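From: Omprakash Tomar
To: floor-automation list
Date: 12 November 2021
Subject: Re: [floor-automation] What happens to the pickers?

Marciniak wrote:

> We're a small shop, kitting parts for two customers, and my boss
> has started talking about an arm for the loose bin work. I'm not
> against it. What I'd like to hear from someone who has been
> through it is what happened to the people who used to do the
> picking. Not the brochure answer. Did they stay? Do they like it?
> Did the pay change? And does the thing need a full-time minder?
>
> Also, is it true you have to throw out all your bins?

Great set of questions, and I'm glad somebody asked them on the list and not just off to the side. I work at Florus, on the kitting side, and I was a picker for years before I had anything to do with the arm, so take this as a view from the floor.

We started in January with one cell. Before that, kitting was four of us at a long bench with bins of mixed parts, pulling by color and size into trays. It's not awful work. You can talk, you can listen to the radio. But you're leaning over a bin all shift, and by the end of it my shoulder would be talking to me. Our sheet says 877 trays on our best shift by hand, and I was there for that one and I do not want to be there for another!

All four of us are still here. I know that isn't how it goes everywhere. The Prokberg site cut two temp positions when they put theirs in, and I won't pretend otherwise. With us, one person moved to inspection, one went to receiving (her choice, she wanted the earlier start), and two of us stayed with the cell. Pay went up one grade for the two of us, but only after we asked, twice, and had the new duties written down. Please get it written down. Ours had "monitors equipment" as the whole job description, and that covered everything from wiping the table to teaching new pick positions.

The part I didn't expect to enjoy is the teaching. We don't do it on the line. There's a bench setup in the back where we try block-shaped test pieces before we let anything near customer parts, and it's my favorite place in the building. You change how the pieces are lying, you watch what the arm makes of it, you change it again. Long pieces near a wall are the ones I care about, the gripper has to get its fingers down somewhere and a wall is in the way. Every picker already knows this. You roll the part off the wall with a fingertip without thinking. Having to put that into steps made me respect my own old job a lot more.
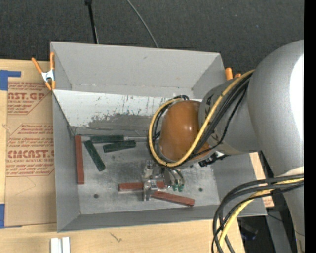
Does the arm need somebody standing next to it the whole shift?

Ours needs somebody within earshot who can walk over when it stops, and that person gets other work done in between.

More on that, because it's what your coworkers will really feel. In the first weeks it stopped constantly and we both hovered. Last month's log shows 216 stops, and most of them were cleared in under a minute by whoever was closest. What wears on you is the interruption. You're halfway through labeling a pallet and the light comes on. We ended up trading off every 20 minutes at first, which was silly, and now we split the shift in half. Much calmer.

On the bins: no, you don't throw them out. We kept 70 of the old ones. Scratched is fine, dented corners are not. Floltard, who did our install, wanted everything replaced and we talked them into trying the old ones first. I'd push on that if I were you.

Things I'd bring up with your boss early:

Who is allowed to stop it. (Everyone. Make it everyone.)
Who gets called at night, and whether that's paid.
Whether pickers get to be in the room when the layout is drawn. We weren't, and the tray rack went on the wrong side, and it stayed there until spring.
Training time on the clock.

The thing I miss is the talking. Four people at a bench is a conversation and two people near a machine mostly isn't. We've started taking breaks together with inspection, which helps some.

Anyway, I'm really excited for you, it's a good time to be the person on the floor who knows how this works. If your coworkers want to talk to a picker directly, have them write me off list and I'll set up a call after second shift. And if anyone else here has dealt with shiny parts sticking to each other, please start a thread, because I've got a bin of them waiting and no good ideas.

Omprakash
Florus, kitting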